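Lolthorpe Council has replaced our bus timetable with an app called Skoryk. The neighbourhood is coping poorly.

1/ The paper timetable was wrong too, but it was wrong in the same way every morning and you could plan around that.

2/ Skoryk wants my location, my contacts and my favourite colour theme. It offers 80 of them. Number of buses on my street: one.

3/ Went with mint green. The 4,000 other people on the Dadstead line can have whatever's left.

4/ It says the bus is "arriving" for almost the whole time you stand there. Then it says "departed". I'd have liked a word in between.

5/ My neighbour still has the June timetable on her fridge. I've offered money.

6/ Orange is also quite nice, if anyone's still choosing.

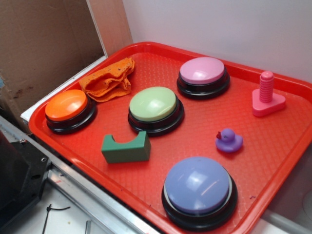
Posted by Lolthorpe Bus Watcher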